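### 3.2 Bedding states

Bed-making sequences were divided into 11 states, from fully unmade to finished. Loose covers were labeled separately from the fitted layer, as the two are handled at different points in the routine. A cover counts as *bunched* when its folds form at least one raised mound and no edge lies parallel to the headboard (Figure 8). Bunched covers occurred in 22 of the 105 sequences recorded in July.

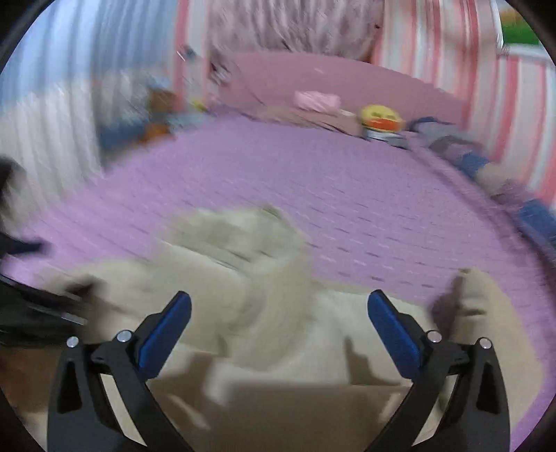
**Figure 8.** Bunched state: beige blanket on a lilac-purple sheet, pink upholstered headboard behind.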